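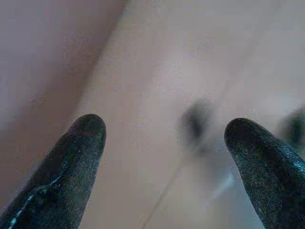 Tarkgate households to try out kitchen scrap pails from June

Fri 23 April

After a good many months of talk, Tarkgate is finally getting a proper go at collecting food scraps from the kerb, and 200 homes on the Ikholm side of town will be the first to take part when the trial opens in June. Each home gets a small lidded pail for the bench and a larger green bin for outside, to be emptied weekly by Unnithan, the hauling firm that already does the town's recycling.

The idea came out of last year's survey, which drew 1,362 replies (a lovely turnout for a town our size) and showed plenty of people were keen to keep peelings, tea leaves and old bread out of the rubbish. The scraps will go to the Mutis composting yard, and the finished compost will come back to neighbourhood gardens next spring - free to anyone who turns up with a bucket and a shovel.

Grease and cooking oil stay out of the pails, and please don't tip them down the drain either. Let the fat set in an old tin and put it in with the ordinary garbage.

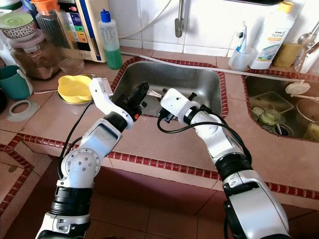
How to join in

Letters go out to the chosen streets over the next few weeks, and there's no charge. The trial runs for 6 months. If you live elsewhere and would love a spot, leave your address at the library desk, where a waiting list is being kept. Pails can be picked up there too, on weekdays until 2 p.m.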